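Tostlow Fitted Sheet Set

Print this page | E-mail this page
Last updated: November 12, 2025

The Tostlow is our everyday cotton sheet set for single and double beds. It has been in the Latell range longer than any other bedding we sell, and the weave has not changed in that time. 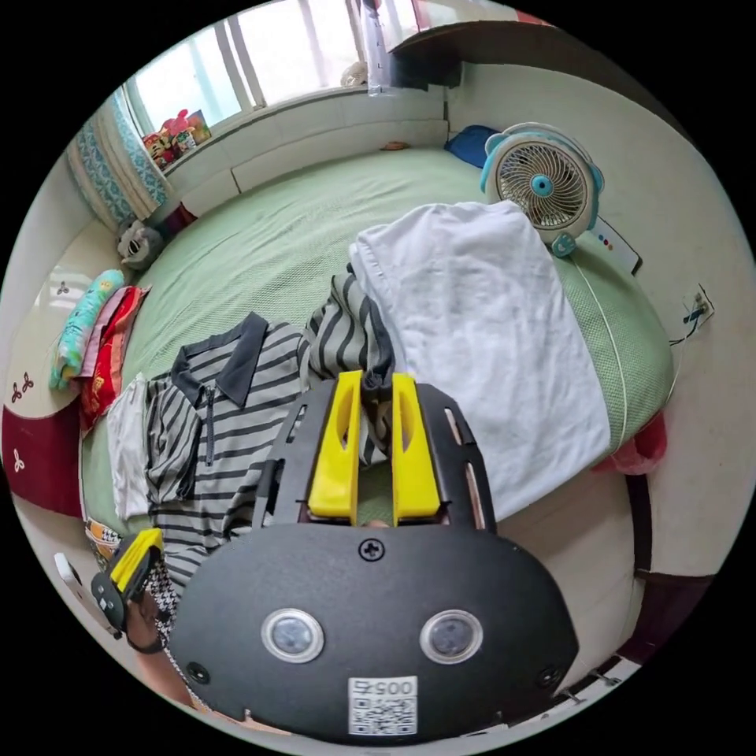
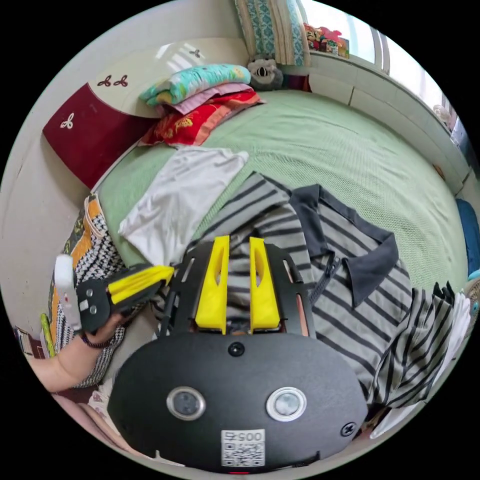
Small bedroom. A striped polo shirt is laid out on the pale green sheet in the first view.

Each set has one fitted sheet, one flat sheet and pillowcases to match the bed size. Pillowcases can also be bought on their own.

Fabric
Plain-weave cotton, pre-washed at the mill. The cloth creases a little after the first few washes — iron it while still damp if you want it flat. It softens with use.

Fit
The fitted sheet has elastic on all sides and takes mattresses up to 9 inches deep. With a topper, measure the mattress and topper together. If the total is more than 9 inches, order the Okoro deep set instead.

Care
Machine wash warm with similar colors. Tumble dry low or line dry. Do not use bleach on the colored sets. Wash dark clothing separately for the first seven washes.

Orders and returns
Sets ship from our Stukthorpe warehouse. Unopened sets can be returned within 80 days. Washed sets can only be returned for a fault in the cloth or stitching. Keep the paper band from the pack — the batch number is printed on it and we will ask for it.

Trade orders
Guest houses and student housing can order by the case. Orders over 800 sets are quoted separately. Trade prices were last changed in October. Ask for Zainab Afolabi in trade sales, or Ruaridh Farquharson for fabric swatches.

Contact us | Copyright Latell Bedding | Back to top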